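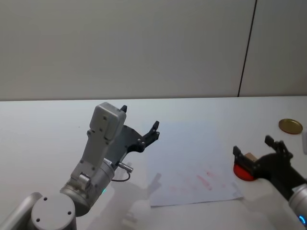

Findside is a school for people who want to learn to preserve food at home, and we should say early that we don't believe most of what is said about preserving food at home. We don't think your great-grandmother's method was safe just because she lived to a good age. We don't think a jar of pickles will fix your digestion. A lid like the red one lying on the table tells you very little by itself, whatever you have read about colors, clicks and pops, and our first class spends most of its time on what a lid can and can't tell you. People sometimes find this a slow start. They came to make jam.

We opened in July with 6 students and one stove. The plan was to run for a single summer and see whether there was any demand for a class that kept saying "we're not sure" and "look it up." There was some. A few people asked for their money back, and they got it. The rest told their friends, and by the second summer we needed a bigger kitchen.

The bigger kitchen is the one we use now, on the ground floor of the old Kravets building. Kravets made work gloves, and people in town still call it the glove factory, so if you ask for Findside at the gas station you may get a blank look. Ask for the gloves. Parking is in the back, and the back door sticks.

What we teach

Water bath canning, pressure canning, drying, salting, and fermenting vegetables. We used to teach home curing of meat and we stopped. The written guidance we could find disagreed with itself in places that mattered, and we didn't like standing in front of a class and picking a side. If that changes we'll bring it back.

We work from tested recipes only. You'll be given the source of every one, with the date it was last revised, and you're welcome to argue with it. What you can't do in our kitchen is change the acid, the jar size or the time because somebody online does it that way and is fine. Maybe they are fine. Their pantry isn't our problem and yours is, at least for the day. 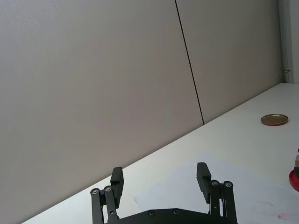
We also keep a file of claims. Students bring in things they've read or been told, and we try to find out where each one started. There are 77 in the file so far. A good number go back to an advertisement, and several go back to nothing we could find at all. A few held up better than we expected - the one about grape leaves keeping pickles crisp has something to it, though cutting off the blossom end does more. The file sits on the shelf by the door and anyone can read it.

What we don't do

We don't sell equipment. A supplier called Sindo offered us a cut of every canner bought through our classes, and it may well be a decent canner, but we couldn't see how we'd go on giving a straight answer about it. We don't give out certificates either. We have been asked for one many times, usually by people who want to sell at the market, and our answer is that a piece of paper from us wouldn't mean anything to an inspector. Call the county and ask what they need.

We don't promise you'll save money. By the time you've bought jars, lids and a canner and paid for the gas, a shelf of tomatoes can cost more than the store's. It gets closer if you grow your own and don't count your hours.

Fees and dates

A full course costs $300 and runs for 2 weekends. Jars and produce are included. The Celtent fund covers the fee for anyone who needs it, and there is no form, just tell us when you sign up. Sign-up for the summer courses opens on 30th March and we take names in the order they come in - no early list, no member rate, no deposit. If a course is full we'll say so, and we won't pretend that one place has just opened up.

Bring an apron and closed shoes. Leave the heirloom jars at home.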